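dual arm software thread, because I promised one and it's already late. 2 arms, one table, one very tired planner. April 13, 2021, so if you read this in a year half of it is wrong

quick background for new people. Stadolix is our planning + control stack. Aselia is the layer under it that talks to the servos and hands back joint states. Gitis is the logger. Brouwer is the cell itself, the box with the arms in it. yes we name everything, no there's no system

so. in February the two arms did not share a planner. each one had its own, each treated the other as a moving obstacle. which sounds fine until both of them need to be in the same spot on purpose

small object work is ALL same spot on purpose. one side holds, the other side pokes or pulls or opens. the part of the table that matters is the exact part the old planner kept fencing off

classic failure: both grippers want the middle, both see the other one's padding, both back off. then both see a clear path and go again. polite people in a doorway. Gitis has 349 of these logged and I have looked at way too many

fix number one was boring. one planner, one joint space, both arms in it. slower to solve, but it can't disagree with itself

fix number two was the padding. we had the same margin everywhere, from shoulder to fingertip. now it shrinks along the arm -- fat at the shoulders and elbows, thin at the wrist, basically nothing at the fingers once a task says contact is allowed

"contact is allowed" is a flag per pair of links btw, not a global switch. left finger vs right finger ok. left finger vs right elbow never ok. took me an embarassing amount of time to get that table right

couple from the cell, fixed view and gripper views mixed

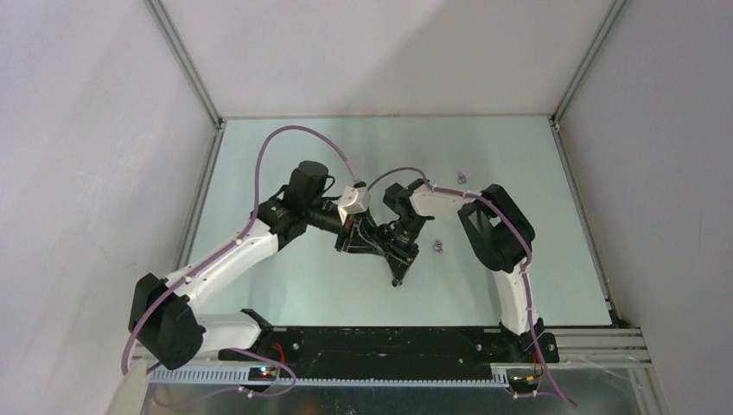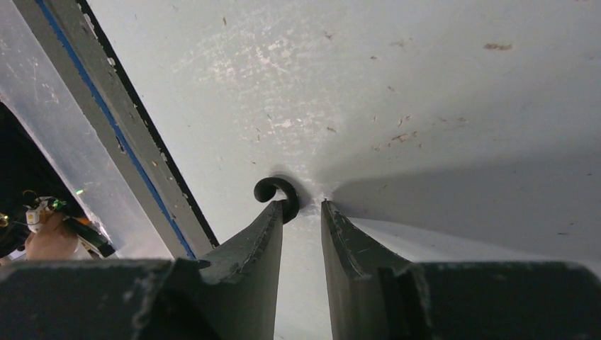

finger cam with the black capsule open, this is the stuff the contact flag is for:
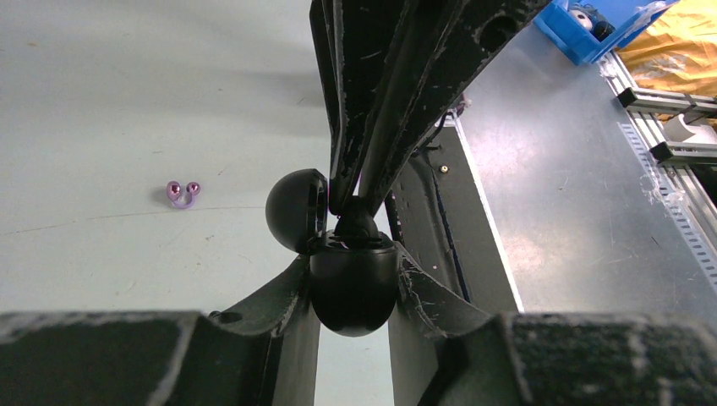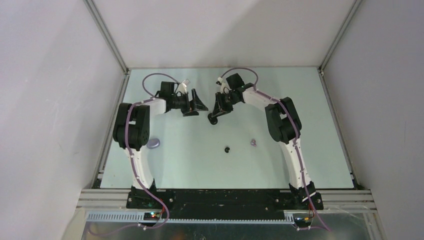 ok, perception. cables. soft cables are not in the collision model and I don't think they should be. we tried. modeled them as a chain of little capsules and the planner spent its whole life dodging shapes that were wrong anyway

what we do now is limit how far the wrist can wind up, and count a full turn back before the next task starts. dumb, cheap, works most days

the depth side: dark shiny things on a pale table are rough. you get a nice clean table, then a hole where the object should be. for a while our segmenter was basically detecting holes and calling them objects and we were PROUD of the scores

so color image first for where it is, depth only for the table plane, then assume the thing sits on the plane. breaks for anything tall. almost nothing we use is tall

shadows next. under the wrist the arm makes its own shadow and it moves when the arm moves, and a small dark part sitting in it just melts away. we now render a rough guess of which pixels the fingers cover and ignore those plus a border. doesn't solve shadows. does stop the net from calling a fingertip a part

also scuffs. a beat up table is better training data than a clean one, I will die on this hill. the net trained on clean backgrounds lost its mind at the first scratch. left the marks in, retrained, fine

control!! the bit people asked for

both arms get commands at 100 Hz from one loop. not two loops synced up. ONE. we had two and they drifted, and drift between arms when they both touch the same thing means one is pulling and doesn't know it

if a joint state comes in late we hold the last target for 3 ticks and then ramp both arms down. both, even when only one is late. I got pushback on that. but a stopped arm and a moving arm sharing an object is the worst of the options

stiffness: the holding arm is stiff, the working arm is soft. we swap those roles in the task file. forgot the swap once and the two of them just leaned on each other like a bad dance until the current limit kicked in

things I'd do different, no order

-- write the replay tool first. Gitis could log for ages before it could play anything back with both arms lined up in time, so we were reading numbers like cavemen

-- put the arm-to-arm calibration in the log header. every run. we had a whole batch where we couldn't tell which calibration was live and had to toss it

-- name the arms left and right from ONE viewpoint and write it on the wall. half the team meant left from the front. you can guess

still open: the planner doesn't know when to give up. if a grasp is bad it'll happily plan 3 more versions of the same bad grasp. want some memory in there, even just a list of "tried that already"

also open, regrasp. hand-off from one arm to the other works in sim and is a coin toss in the cell. my bet is finger geometry, the sim fingers are perfect and ours have seen some things

someone asked if the joint planner scales past two arms. don't know, haven't tried, the solve time says probaly not without tricks

Stadolix config for the link pair table goes up once I clean out the comments, some of them are not fit for the public. replies open, will get to perception questions first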